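Print this page | E-mail this page

We use cookies to make this site better for you. By continuing you accept our cookies.

Small shops and their windows - speaker notes
Ormont traders' evening, Wednesday, talk starts 7 pm

(Wait until people sit down. Water on the left side.)

Good evening, and thank you for coming after a working day. I will speak for 30 minutes and then we have time for questions. Please forgive me if I search for a word sometimes.

I want to talk about the shop window. Many of us pay for it every month with the rent, and then we fill it one time in spring and forget it until Christmas. I did the same in my first shop in Boreditz. I sold hats and scarves there, and the window had 70 articles in it. I was proud of this number. People walked past.

(Pause. Ask who changed their window in the last month. Hands up.)

First point - distance. A person on the sidewalk gives you only a short look. She is walking, she has a bag, maybe a child. From the other side of the street she can understand one thing, maybe two. So decide what is the one thing this week. In my shop on Ustanero Street we write it on a card before we touch the window: "rain hats", or "the green ones". If we can't write it on the card, we are not ready.

Second point - height. Put the main article at the height of the eyes of a walking person, and check it from outside. I was surprised how low my own things were. From behind the counter it all looked fine.

Third point - light. Two lamps from the sides are better than one strong lamp from the top, because the brim of a hat makes a dark shadow over everything under it. Leave the lamps on until 10 pm if your lease permits it. In the evening people have more time to look than at noon.

(Tell the Mofokeng story here, short version!)

When I helped at the Mofokeng shoe shop, we took out almost everything in March. The owner was nervous for the first days, he told me it looks like we are closing. We left one pair of boots and a chair. He put two more pairs back on the weekend, and I think he was right, the window was too cold before. So I don't say that empty is always good. You must try and then go outside and look.

Fourth point - money. My full budget for the year is 3000, and this includes the lamps, the paint and the paper. Most of it goes to the lamps. Stands I buy used. A stand for 40 is already expensive for me. Choose thin ones, so the customer looks at the hat. And choose a calm surface under them - pale wood works with almost every color, but look at it in daylight too, a shiny finish can give a bright spot.

(Next two slides, don't read from them.)
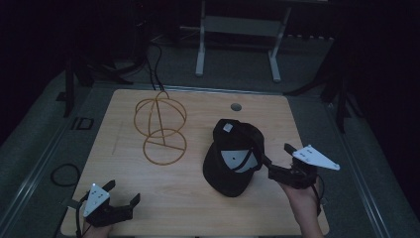
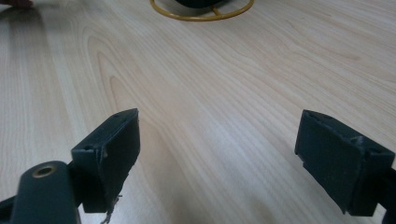 Slides 14 and 15: wire hat stand on pale wood; the grain of a pale wooden tabletop.

(If there is time: how to clean the glass in winter. If not, go to questions. Remind them about the sign-up sheet for the window walk, it is on the table near the door.)

Print this page | E-mail this page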